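Cikent Help Center
Closed tickets > Wireless > Intermittent connection

Laptop drops off Wi-Fi in back bedroom every evening, fine by morning
Opened by Vilmos Halász
Last updated August 26, 2018
Status: Solved

Original report

My laptop loses its connection to the Cikent router most evenings after dinner. The Wi-Fi icon still shows full bars, but pages stop loading and the mail program says it is offline. After a few minutes it comes back, then goes again. In the morning there is no trouble at all.

The router is in the hall closet. I use the laptop at a desk in the back bedroom, two walls away. My internet provider is Nandach. I called them first and they said the line was clean and the modem had not lost sync in 30 days.

Things I tried before writing in:

Restarted the modem and the router, in that order.
Forgot the network on the laptop and joined it again.
Updated the wireless driver from the laptop maker's site.
Turned off the battery saver.

None of these made a difference.

Reply from support

Thank you for the details. Since the modem is holding sync, we would like to rule out the laptop. Next time it drops, please do the following before restarting anything:

1. Check whether a phone on the same Wi-Fi can load a page.
2. Open a command window on the laptop and ping the router's address.
3. Write down the time and the ping result.
4. Export the router log from the Maintenance tab and attach it.

Please also tell us if anything on the desk or near it gets switched on in the evening. Microwave ovens, baby monitors, cordless phones and wireless speakers are the usual ones.
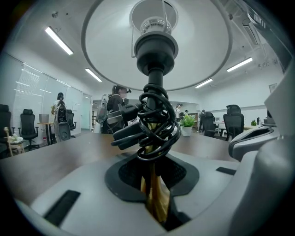

Reading time: 4 min

Reply from Vilmos Halász

I ran the test on two evenings. Both times the phone also stopped loading pages while it was in the back bedroom. When I carried it into the hall it worked again right away. Pings from the laptop to the router were timing out or coming back at more than 200 ms. In the morning the same ping is 9 ms or less.

On the desk there is the laptop, a lamp and a wired mouse. I left the lamp off the second evening and the drops were the same. We have no baby monitor. The microwave is in the kitchen at the other end of the house, and it was not running either time.

Log is attached. I see a lot of lines that say "channel busy" but I don't know what is normal.

Reply from support

The log is helpful. The 2.4 GHz radio is fixed on channel 8, and the busy readings climb sharply in the evening. That fits with other networks nearby getting heavy use after work hours. Channel 8 overlaps with both 6 and 11, so the router is picking up traffic from either side.

Was the channel set by hand at some point? The factory setting is Auto.

Reply from Vilmos Halász

Yes, I set it in January when I put in the Bjarnason range extender. The leaflet said to match the extender and the router, so I picked a channel and typed it into both. I stopped using the extender a couple of months later and forgot about the setting. It is unplugged and in a drawer.

Reply from support

Please change these settings under Wireless > Advanced:

2.4 GHz channel: 1
2.4 GHz channel width: 20 MHz
5 GHz radio: On
5 GHz network name: give it a different name from the 2.4 GHz one

Save, wait for the router to restart, then connect the laptop to the 5 GHz name. Leave older devices on 2.4 GHz. If the 5 GHz signal is too weak at the desk, go back to 2.4 GHz on channel 1 and let us know.

Reply from Vilmos Halász

Done. The laptop shows one bar less on 5 GHz but it has stayed connected for four evenings, including a long video call. Ping stays low after dinner. The printer would not come back by itself and I had to enter the password again on its panel.

One question. My neighbor has the same router and the same problem, but her firmware page says Dutstead edition and she has no Advanced tab. Is it in another place?

Reply from support

Glad to hear it is holding. On the Dutstead edition, the channel settings are under Network > Radio. She may need to switch the menu from Basic to Full at the top right of the page before Radio appears. The values to enter are the same, but she should check her own log first, as a different channel may be quieter at her end of the building.

Marking this ticket as solved. Replying to it within 30 days will open it again.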